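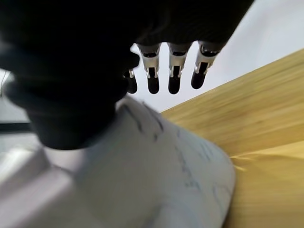 A shelf for the slides

January 6, 2021

In my family, shoes never go further than the door. My mother kept them in a big basket, and every morning we were digging in it like for potatoes. When I moved to my own apartment I promised myself something better, and it took me only three winters to do it.

The rack is from Brillholm. I looked also at one from Cukari, which was prettier, but it had closed doors, and I know myself: behind a closed door I will hide everything. This one is open, with a black metal frame and wooden shelves, and I paid 40 dollars for it in the sale. The instructions promised that it takes 12 minutes to put together. For me it was the whole evening, including one shelf that I fixed upside down and had to take out again.

I decided that the rack is only for slides. Boots live on a mat, sneakers live in the closet, and slides are what everybody needs at once when they come in and the floor is cold. I keep cream and gray ones, all with thick soles, because I like when the guests can choose and nothing looks strange together.

First I put them in pairs, very close, heels to the wall. It was tidy but it was not comfortable. To take one pair you had to pull it out between two others, and the neighbor always came along. Then I tried to leave more air on the upper shelf, and I started to like it more — it looks calmer, and the hand finds the shoe without thinking.

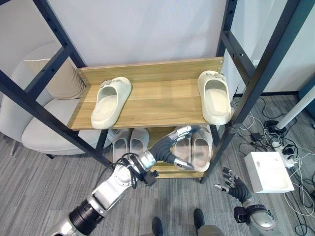 Bontu Negussie wrote to me after my last post that pairs must never be separated, not even by the width of a hand, and that slides should stand with the toes to the room so you can step in directly. She has a point about the toes. If the slides come from the shelf already turned the right way, you put them down on the carpet and walk. I was doing the opposite for years and turning each one with my foot.

About the separated pairs I am still not convinced. When I arrange the shelf, I first put single slides where there is place, look at the colors, and only then bring the partners together. Maybe it is a slow method. The cream and the off-white are so similar in the evening light that I have already gone to the kitchen in one of each, and I noticed it only when I sat down.

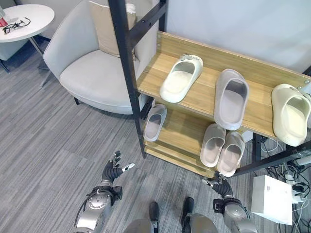

So now I sort in daylight, before lunch, and I begin with the gray ones because they are the easiest to recognize. The soles I wipe with a damp cloth and a drop of dish soap, and I let them dry on a towel before they go back. Please don't put them on the wood while they are still wet. I did this once with my old shelf and the marks stayed forever.

In February my cousin Yabsira Degefa comes to stay for 9 days, and he has very large feet, so I must find a bigger pair and also a place for it. I think the lower shelf, on the left. If someone knows a shop that has cream slides in big sizes, please write me in the comments.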